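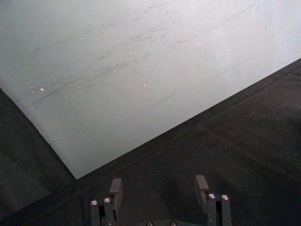 Pravesh Chauke had been telling everyone in line that the library sale would beat last year's numbers, and by closing time Saturday he had his proof. The Cendari Public Library's summer book sale brought in 141 new card holders and sold 1,122 books, its best showing yet!

Doors opened at 9 and the mystery tables were picked over before lunch. Cookbooks went fast too, and so did anything with a dinosaur on the cover. Fenna Mulder drove in from Valentini with her two sons and left with 30 paperbacks in a garden cart – she says they will last until school starts, maybe.

The big surprise was the large-print shelf. Myung-ja Maeng, who runs the front desk, put out four boxes on Friday night and had to bring up more from the basement twice. "People kept asking if there were any more westerns," she said. "I wish I'd had another hundred."

Money from the sale goes toward longer evening hours, which were cut back in June. The library hopes to stay open until 8 on Tuesdays and Thursdays through the fall.

Leftover books are a quarter each in the lobby all this week. Donations for the winter sale can be dropped off at the Zustevon Street door during regular hours. No encyclopedias, please.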